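Menell Suturing Protocol

The Menell Suturing Protocol is a set of good-practice rules for testing and recording robotic suturing on tissue pads.
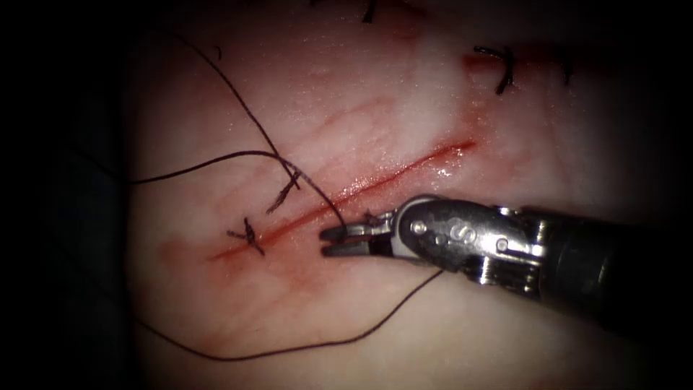
Critics at Flasus have argued that the protocol gives too much weight to how a finished stitch looks and too little to how the thread was handled on the way there. Supporters reply that thread handling has its own section, added in the second edition.

Scope

The protocol covers interrupted stitches placed by a robot arm, whether a person steers the arm or software does. It does not cover staplers, clips or glue, and it does not apply to operations on patients. It is used in training rooms and test laboratories, chiefly at Menell and at the Caruso centre, where the first draft was written.

Main rules

Each trial is scored out of 100, and a score of 70 is needed to pass. Marks are given for spacing, for how well the edges of the cut meet, and for the state of the knot. A stitch that tears the pad scores nothing.

Thread must be gripped by the jaws without being crushed or frayed. Slack thread may lie on the pad between stitches, but a loop that tightens around an instrument ends the trial. Cut ends must be long enough for the knot to hold. Loose scraps are to be cleared before the next pad is used.

A pad may carry more than one incision. Each incision is scored separately, and a poor result on one may not be left out of the record.

Stopping and supervision

A trained person must be within reach of the stop control whenever the arm is powered. After a stop, the arm may not restart by itself. The operator checks the jaws and the thread first and notes the cause.

Records

Laboratories keep video and force readings for 4 years. A system must complete 500 scored stitches before its results can be listed in the Sallar register, where failed trials appear beside passed ones. Changes to software or jaws during a series must be declared, and the count then starts again.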